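Gadel opens its home-task service to outside customers

Gadel, the small firm behind the Numska task library, is now taking bookings for a service it has so far run only for its own use. Customers send in a written task, Gadel sets it up with household furniture at its Tudilholm site, and a two-armed robot works through it under an operator's control. What the customer gets back is a set of recordings, a log for each attempt and a short written report.

The first tasks on the list are ordinary ones. Put an item in a drawer. Take it out again. Close the drawer. Move something from a table to a cabinet. Graham Whitlock, who runs the service, said the list was kept plain on purpose.

"People ask us for cooking and laundry, and we may get there," he said. "But most of the teams we talk to still want good drawer data. They have plenty of tabletop work and very little where the robot has to look down and deal with something near the floor."

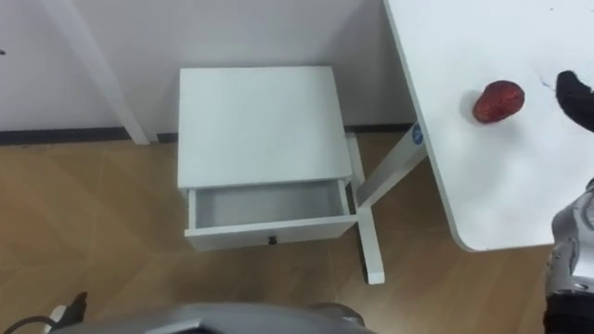 Prices depend on how many attempts are ordered and how much the setup has to change between them. The basic package covers one task in one layout. The next one up covers three layouts, with the furniture moved and the objects swapped. Customers can ask for their own objects to be used, provided they ship them in and nothing is breakable or over the weight limit in the booking form.

Turnaround is 14 working days from the point where both sides sign off the task sheet. That last part matters. Lacey Furnival, who handles bookings, said that most delays in the trial period came from task sheets that left too much open. "Put the fruit away" is not enough. The sheet has to say which drawer, whether it starts open or closed, and what counts as done.

We asked two teams that used the service during the trial what they thought of it.

Pornthip Phromma at Catacutan ordered the three-layout package for a drawer task and was mostly happy with it. The recordings were clean, she said, and the logs matched them. She liked that failed attempts were kept and marked as failed – her team had bought data elsewhere with the misses taken out, and it was less use to them. Her main complaint was the report, which she found too short to be worth waiting for.
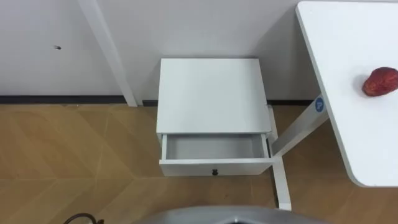 Liam Staniforth, who works on his own, took the basic package. He thought the price was fair but wanted more variety in the furniture. White cabinet, white table, white wall, he said, is a hard combination for his software to sort out, and he would have paid extra for a darker cabinet. Whitlock said other finishes are planned but would not give a date.

There are limits to know before booking. Gadel does not run tasks with liquids, heat or blades. Customers cannot watch live. The recordings come in one file format only, and anyone who needs another will have to convert them at their end.

Bookings for January are open now through the form on the Gadel site. Questions about task sheets should go to Lacey Furnival, and questions about file formats to Liam Bloxham.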